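Chapter 8
Heat in the City: What the Numbers Can and Cannot Tell Us

Most people who have stood on a city street in July will tell you that cities are hotter than the country. They are right, as far as it goes. The trouble starts when somebody asks how much hotter, and somebody else answers with a single number.

The usual name for the effect is the urban heat island. Pavement and roofing soak up sunlight and give the heat back slowly, often well into the night. Tall buildings slow the wind. Engines and air conditioners add heat of their own. There are fewer trees, and so less of the cooling that comes when leaves give off water. None of this is in serious doubt. What deserves a harder look is the way the effect gets measured, and the size of the claims hung on those measurements.

Take the town of Kotlow. A report prepared for its council stated that downtown was 8 degrees Fahrenheit warmer than the surrounding farmland. The figure went into speeches, a grant request and a school poster. Iona Tosh, then a graduate student, asked to see the readings behind it. The downtown value came from one thermometer fixed to a parking garage. The farmland value came from a station at Leckie, which sits in a river valley where cold air settles after dark. Tosh moved the comparison to a station on level ground and got 2 degrees. 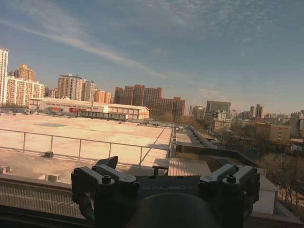 Was her number the true one? Students tend to say yes, because it is smaller and came second. But her station had problems too. It stood beside an irrigated field, and watered fields run cool in the afternoon. The fair thing to say is that Kotlow had a heat island of uncertain size, and that the report should have said so.

Surface and air

A second source of confusion is the word "temperature" itself. Satellites pick up the heat given off by surfaces. A thermometer in a shaded box measures air. On a clear afternoon a dark roof may be far hotter than the air a few feet over it, and nobody walking below feels the temperature of the roof. Maps that show a city in angry red are nearly always surface maps. They are useful for some purposes, but they should not be read as a weather report. 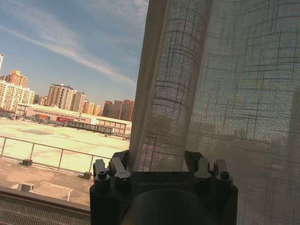 Figure 8.2 City rooftops and buildings in sunshine, seen through a partly curtained window.

The same caution applies to remedies. When the suburb of Skallance paid to have 299 roofs coated white, its newsletter announced that the neighborhood had been "cooled." The roofs probably were cooler. Whether the air at sidewalk level changed is another matter - the program had taken no air readings before the work began, so there was nothing to compare with. The coating may have been worth every cent to the people on the top floors. We simply don't know, and neither did the newsletter.

In this chapter we will work with the Grirneo data set, which gives hourly air readings from 100 street-level sensors over one summer. It is better than most and still has gaps, some of them in places you would least want them. Before you calculate anything, read the station notes in Table 8.1. Look at what each sensor is mounted on, how high it sits and what lies upwind. Mark any station you would hesitate to trust and keep your list. We will come back to it in Section 8.4, when the averages start to look convincing.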